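3.2. Normas de ejecución para la recogida de objetos en cajas

En esta sección se describen las reglas que seguimos durante la recogida de las demostraciones con pinza manual. El protocolo tiene su origen en la guía interna de Trarnano, que nosotros hemos adaptado a tareas de mesa con recipientes de cartón. La Figura 4 muestra dos momentos del trabajo: el agarre de un peluche y la aproximación a una bandeja.

Buscar en este sitio Introduzca un término Buscar

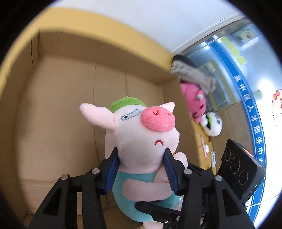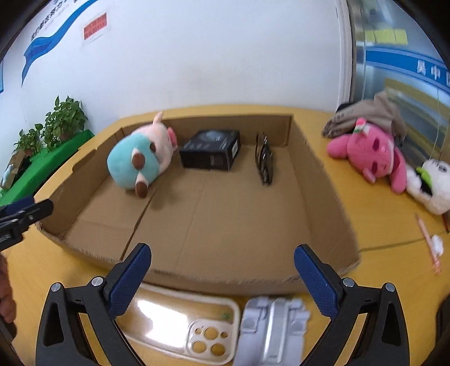
Figura 4. Recogida de demostraciones con pinza manual. Primera imagen: los dedos cerrados sobre un cerdo de peluche, con una caja de cartón abierta detrás. Segunda imagen: los dedos abiertos delante de una bandeja de cartón poco profunda, con varios objetos dentro y fuera de ella.

El conjunto de datos Oneck contiene 916 demostraciones, de las cuales 600 fueron realizadas según la versión definitiva de las normas. Las restantes pertenecen a la fase inicial y se conservan en una partición separada, que no se utiliza para el entrenamiento de los modelos de la Sección 4.

Norma 1 (punto de agarre). En los objetos blandos el operador debe cerrar los dedos sobre la parte más ancha que la apertura de la pinza permita, y evitar los apéndices. En un peluche con orejas, patas o cola, estas partes no se consideran puntos válidos, aunque resulten más accesibles. El contacto tiene que producirse con las dos almohadillas. En la primera imagen de la Figura 4 las almohadillas presionan los costados del peluche, justo debajo de la cabeza; este agarre lo anotamos como «lateral alto» y lo admitimos en todas las tareas de traslado. Cuando un brazo de tela queda atrapado entre un dedo y el cuerpo, el episodio se acepta solamente si el objeto no gira al levantarlo.

Norma 2 (aproximación). La pinza llega al recipiente con los dedos ya abiertos. No se permite ajustar la apertura por encima del borde, porque este gesto introduce en la trayectoria una pausa que los modelos tienden a reproducir. Hemos observado este efecto con claridad en la fase inicial – en particular con las bandejas de pared baja, donde el operador se siente más libre de corregir.

Norma 3 (objetos ajenos a la tarea). La mesa no se despeja antes de cada episodio. Los objetos que no intervienen en la instrucción pueden quedar dentro del recipiente, apoyados en su borde o sobre la mesa, siempre que no impidan el cierre completo de los dedos. En la segunda imagen, por ejemplo, una funda de teléfono blanca se encuentra sobre la mesa, delante de la bandeja, y unos palillos desechables en su envoltorio están a la derecha. Las dos cosas son compatibles con la norma. Los objetos brillantes merecen una anotación aparte, ya que sus reflejos pueden afectar al seguimiento visual; la etiqueta correspondiente es «reflejo», y la asigna el revisor.

Norma 4 (estado de los recipientes). Las cajas se usan hasta que una pared deja de mantenerse en pie. Los pliegues en el fondo y los bordes rasgados no son motivo de sustitución. Esta decisión fue discutida con el grupo de Drulville, que en su propio protocolo cambia el cartón al inicio de cada sesión. Nosotros preferimos conservar la variación, aunque reconocemos que la comparación entre los dos conjuntos se hace por ello menos directa.

Norma 5 (mano libre). La mano que no sostiene la pinza permanece fuera de la zona de trabajo mientras los dedos se cierran. Su presencia en el margen de la imagen se tolera durante la aproximación, y el revisor la marca con la etiqueta «mano».

Cada sesión dura alrededor de 14 minutos y va seguida de un descanso obligatorio. La revisión de los episodios la hace una persona distinta del operador, con el formulario Tomić, que recoge las cinco normas y un campo de texto libre. Un episodio con 3 etiquetas o más se repite en la misma sesión si el recipiente no ha sido movido; en caso contrario se descarta.

Queda por resolver el tratamiento de los agarres parciales, es decir, aquellos en que una sola almohadilla sostiene el peso y la otra roza el tejido. En la versión actual se clasifican como fallos. En la Sección 5.1 volvemos a esta cuestión con los datos de la partición inicial.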